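私たちについて

こんにちは、Ukiditz(ウキディッツ)のザワディ・マコリ(Zawadi Makori)です。ケニアのロルタットデール(Loltatdale)という町で、小さなお店のための在庫と掛け売りのソフトをつくっています。日本語のページは私がひとりで書いているので、ところどころ変な言い回しがあるかもしれません。見つけたらメールで教えてください、けっこう喜びます!

会社紹介というと立派な文章が並ぶものですが、英語版のほうがもうそうなっているので(同僚のデニスが三週間かけて書きました、とてもきちんとしています)、こちらは私の好きなように書かせてもらいます。

何をしている会社か

主力の製品はBralberg(ブラルバーグ)といいます。金物屋さん、雑貨屋さん、飼料屋さん、町の薬屋さんなどが、手持ちのスマートフォンで使うアプリです。何がいくつ残っているか、誰にいくら掛けで売ったか、次の仕入れはいつか。できることはほぼそれだけです。会計ソフトではないので、決算書は出ません。出してほしいというご要望は毎月のように届くのですが、今のところ会計事務所にそのまま渡せる表を書き出すところまでにしています。

電波がなくても動きます。というか、電波がない状態のほうを普通だと思ってつくってあります。昼間ずっと圏外で、夜に店主さんが家に帰ってからようやくつながる、そういう使い方が本当に多いんです。つながったときにまとめて送って、店員さんの端末と店主さんの端末で数字が食い違っていたら、両方を並べて見せて、人に選んでもらいます。最初は自動でどちらかに決めていたのですが、これがまあ評判が悪くて。勝手に消された、と電話口で怒られました。そのとおりだと思います。

いまBralbergを使ってくださっているお店は2,835軒です。料金は一店舗につき月900シリング、端末を何台つないでも同じです。最初の一か月は無料で、やめるときの手数料もありません。やめた後も帳簿のデータはお渡しします。

名前の由来

よく聞かれるので書いておきます。Ukiditzに意味はありません。登録しようとした名前がことごとく先に取られていて、役所の画面の前で共同創業者のナッソロ(Nassoro Mutiso)がやけになって打ち込んだ文字列が通ってしまった、というだけの話です。後からスワヒリ語っぽい説明を考えてくれた人もいて、投資家さん向けの資料に一度だけ載せたことがあります。あれは忘れてください。

Bralbergのほうは、ナッソロが子どものころに住んでいた家の、隣の空き地の呼び名だそうです。なぜそんな呼び名だったのかは本人も知りません。北欧の会社の製品ですかと聞かれることがありますが、違います。

はじまり

私は大阪の大学院で情報工学を勉強して、そのまま日本の会社で物流システムの仕事をしていました。倉庫の棚の番号をひたすら管理するような仕事です。地味だと言われましたが、私は好きでした。棚と数字が合った瞬間って、気持ちいいじゃないですか。

帰国したのは母の具合が悪くなったからで、起業しようなんて思っていませんでした。しばらくロルタットデールで母の世話をしながら、近所のWere(ウェレ)商店を手伝っていました。釘もロープもペンキも、揚げパンまで売っているお店です。そこの帳簿が、すごかった。青いペンと赤いペンと鉛筆で三層に書いてあって、店主さんにしか読めない。しかも店主さんが風邪をひくと、掛け売りの回収が丸ごと止まるんです。

それで、夜に自分のパソコンで小さな台帳アプリをつくって、店の電話に入れてみました。今見るとひどい画面です。ボタンが小さすぎて、ペンキのついた指では押せない。商品名は英語だけ。「半分」という単位がない(釘は半キロで買う人が大勢いるのに!)。それでも店主さんは二週間使ってくれて、ノートに不満をびっしり書いて返してくれました。そのノートは今も事務所の棚にあって、新しく入った人には最初の日に読んでもらっています。

ナッソロとは、そのころ町の図書館で会いました。あの建物でいちばん電波の入る窓際の席を取り合ったのがきっかけです。彼は携帯電話の代理店で修理をしていて、古い端末のことなら何でも知っていました。私が新しい機種でしか試していないと言ったら、引き出し一杯分の中古端末を持ってきて、全部で動くまで出すなと言うんです。全部で動くまで、八か月かかりました。

うまくいかなかったこと

会社案内に失敗を書くのはどうなのかとデニスに言われましたが、私は他の会社のこういう部分を読むのが好きなので書きます。

まず、配達サービス。アプリに在庫の数字があるのだから、隣町の店どうしで融通しあえるようにしようと考えて、バイクの運転手さんたちと契約しました。理屈の上ではよくできていたと思います。でも雨季に入ったとたん道がだめになって、約束の時間に着かない。店主さんたちは結局、知り合いの乗り合いバスの運転手に荷物を頼むほうが早いとわかっていて、私たちだけがわかっていませんでした。半年でやめました。

次に、音声入力。これは技術としては面白くて、チームもずいぶん盛り上がったんです。ただ、お店の中はラジオが鳴っていて、お客さんがしゃべっていて、隣では溶接をやっている。静かな会議室で撮った試験データの点数がどれだけ良くても、店先では砂糖が釘になりました。機能は残していますが、初期設定ではオフです。

それから、広告。一度だけ町の大通りに看板を出しました。電話番号が一桁間違っていました。散髪屋さんにつながる番号だったそうで、ご迷惑をおかけしたので、今でもうちの社員はその散髪屋さんに通っています。

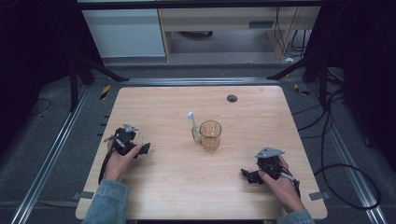 テーブルの上のコップと歯ブラシ

はたらいている人たち

社員は私を入れて13人です。全員を紹介すると長くなるので、お客さまとやりとりすることの多い人を中心に書きますね。

ナッソロ・ムティソは共同創業者で、アプリの中身を見ています。新しい機能を入れたいときは彼を説得しなければならないのですが、たいていの返事は「それは入れなくても困らない」です。アプリの容量がずっと小さいままなのは彼のおかげです。腹は立ちますけど。

デニス・オコス(Dennis Okoth)は営業と契約の担当です。前は農協の仕事をしていて、このあたりの卸売業者さんとはほとんど顔見知り。お店に初めて伺うのはだいたい彼で、パソコンは持っていきません。まずお茶を飲みます。二回目でようやくアプリの話をします。それで間に合うのかと最初はひやひやしましたが、彼が担当したお店は本当に長く使ってくださるので、もう何も言わないことにしました。

タムノエミ・ジブリン(Tamunoemi Jibrin)はナイジェリアから来たデザイナーです。画面の文字の大きさ、ボタンの間隔、日なたでも読める色の組み合わせ、そういうものは全部彼女が決めています。屋外で読めるかどうかを確かめるために、昼の十二時に事務所の前の道に立って画面をにらんでいる人がいたら、それが彼女です。日焼け止めは経費で落ちます。

ラジア・ジャトイ(Razia Jatoi)はサポートの責任者です。電話は朝の七時から受けています。お店が開く前にかけてくる方が多いので、この時間になりました。ラジアのチームはスワヒリ語、英語、キクユ語、ルオ語でお答えできて、日本語の電話は私に回ってきます(これまでに二回ありました、二回ともとても楽しかったです)。問い合わせの内容は彼女が全部分類していて、毎月それを見ながら直す順番を決めます。声の大きいお客さまの要望より、静かに何度もかかってくる同じ質問のほうが先です。

事務所のこと

事務所はロルタットデールの市場の裏、生地屋さんの二階です。部屋は3つあって、電話を受ける部屋、プログラムを書く部屋、それから昼ごはんを食べる部屋。会議も昼ごはんの部屋でやるので、午後の会議はだいたい豆の匂いがします。

首都に移らないんですかとよく聞かれます。投資家さんにも、採用の応募者にも、親戚にも聞かれます。たしかに人を探すのは大変だし、イベントに出るたびに長距離バスに乗ることになります。でも階段を下りて道を渡ればお客さまのお店があって、昨日の更新どうでしたかと聞きに行けるんです。向こうからも来ます。更新の翌朝、店主さんが三人並んで階段に座っていたことがあって、あれはなかなかの光景でした。

停電は週に何度かあります。屋根に太陽光パネルを載せてからはずいぶん楽になりましたが、雨の続く時期はやはり足りないので、そういう日は電話の部屋を優先して、プログラムの部屋は紙とペンで設計の日にしています。ナッソロはこの日がいちばん好きらしいです。

お金のこと

ここも聞かれるので。最初の二年は私の貯金と、ナッソロの修理の稼ぎと、母の従兄弟からの借金でやっていました(返しました)。そのあと小さな出資を一度受けて、今は月々の利用料で給料と家賃が払えています。急に大きくなる予定はありません。隣の国に出ないかというお話もいただくのですが、掛け売りの習慣は町が一つ違うだけでもかなり違うので、まず国内をちゃんと回りたいと思っています。

お店のデータは売りません。どの町で何がよく売れているか、という集計だけでも欲しいと言ってくる会社はあります。断っています。掛けの帳簿って、誰がいつお金に困っていたかの記録でもあるんですよね。Were商店のノートを読ませてもらったとき、自分の近所の人の名前がずらっと並んでいて、見てはいけないものを見た気がしました。あの感じを忘れたくないので、社内でもサポートの人がお店の画面を見るときは、毎回店主さんの許可の番号をもらう仕組みにしてあります。面倒です。面倒なままにしておきます。

日本のみなさんへ

日本語のページをつくったのは、私の元の職場の人たちが読みたいと言ってくれたのが始まりでした。そのうちに学生さんや、アフリカで仕事をしてみたいという方からも連絡が来るようになって、少しずつ書き足しています。

見学は歓迎です。ただ、12月は避けてください。お店がいちばん忙しい月で、私たちも全員電話に出ています(私もです、デニスもです)。それ以外の月なら、二週間前までにメールをいただければ、事務所と、ご協力いただけるお店を一緒に回れます。お店では写真を撮る前に必ず店主さんに聞いてください。それと、できれば何か買ってください。揚げパンがおすすめです。朝の十時にはもう売り切れています。

インターンは年に一人か二人お受けしています。プログラムが書けるかどうかより、知らない人の店先で一時間座っていられるかどうかを見ています。スワヒリ語は来てからで大丈夫。英語は日常会話ができれば困りません。住むところはラジアが探すのを手伝ってくれますが、彼女の審査は私たちの面接より厳しいです。大家さんの料理の腕まで調べてきますから。

投資や提携のお話は、英語でデニスあてにお願いします。日本語でいただいたものも私が読みますが、返事はだいぶ遅くなります。看板の電話番号ではなく、このページの下にある番号におかけくださいね。

ザワディ・マコリ
Ukiditz 共同創業者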